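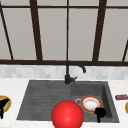 Minutes of the Aoun Neighbors' Technology Circle, held at the Clamow workshop, Room 511, on 2 Mar 2019. Chair: Josué Quintana. Minutes taken by Jucélia Guerra. Present: 19, counting our hosts.

## 1. Welcome and last minutes

Josué thanked everybody for finding the place, which is harder than the map makes it look, and thanked the people at Clamow for opening their doors to us and for the very good coffee. The minutes of the last meeting were accepted with one correction: the talk on hearing aids was held upstairs in the library and I had written downstairs. My apologies to those who went looking for it in their memories.

## 2. Demonstration: robot arms in the Skorkaler kitchen

Our hosts began with the simulated kitchen, called Skorkaler, which runs on a computer and was put up on the big screen so that even the back row could follow. They kept the view on the sink for most of the session: a dark basin with a ribbed drainboard to its left, a tall black faucet, white marble counters, and a plate with an orange-red rim lying down in the basin. Two black grippers do the work, and a person at the desk steers them with a pair of hand controllers.

Our hosts explained that the sink is a favorite practice spot at Clamow. A plate on a flat table is fairly simple to get hold of, we were told, but a plate down in a basin means the gripper has to come in over the front edge and find the rim without bumping the walls. Several members said this was also their own experience of washing up.

Members were then invited to try, and there was a warm rush for the chair — I think we would still be there now if the Chair had not started a list. Each person had a short turn with one gripper or both. Jucélia (that is, myself) went second and would like it recorded that the left hand is much harder than it looks. Josué had the steadiest grip of the afternoon and was applauded, and he has asked me to leave that out, which I have decided not to do.

There was a good deal of interest in how the kitchen itself was made. Our hosts said that the dishes and the food are separate pieces that can be put wherever an exercise needs them, and that every exercise can be started again from the same layout with one key. A member asked whether a dropped plate breaks. It does not in this version, and this was felt by some to be a little too kind.

## 3. Questions on food and dishes

After the break we looked at the sink again, this time with a lumpy brown morsel sitting in the middle of the plate. I have to report that we spent a long while on what it was. The meatball party was the larger one, but a strong case was made for some sort of small baked treat, and the matter was left open.

The serious question behind it was whether a robot can tell what should be scraped off a plate and what should be saved for supper. The answer from our hosts was frank: at present a person decides, and the exercise simply says which item is to be moved and where to. They would like to hear from people who cook every day about the little decisions that get made at a sink without anyone thinking of them. Members offered quite a few on the spot, and I have passed the list along.

It was also asked when all this might be of use to somebody with weak hands or a bad shoulder. Our hosts would not name a year. They did say that comments from people who find dishes painful are worth a great deal to them, and two of our members have agreed to come back and talk about it at more length.
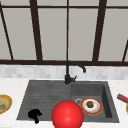

## 4. Open day at Plidislow

Clamow will bring the same demonstration to the Plidislow open day later in March, and has kindly asked whether our group would like the table next to theirs. Agreed with pleasure. We shall need:

- a sign with our name in letters large enough to read from the door
- two people at the table at all times, so nobody misses their turn at the controllers
- a box of chairs, or rather the folding ones from the hall, for anyone who prefers to sit while waiting

The table and printing come to $131, to be met from the events money. Agreed. Josué will confirm with Plidislow, and I will see to the sign.

## 5. Other business

The sign-up sheet for rides went around and came back nearly full. There is still room for 2 in Josué's car, provided they do not mind the dog blanket. A gray scarf was left on the coat hooks outside Room 511 and is now with me.

A letter of thanks to Clamow will go out with everyone's names on it. The next meeting will be back in our usual room, and the topic is doorbells.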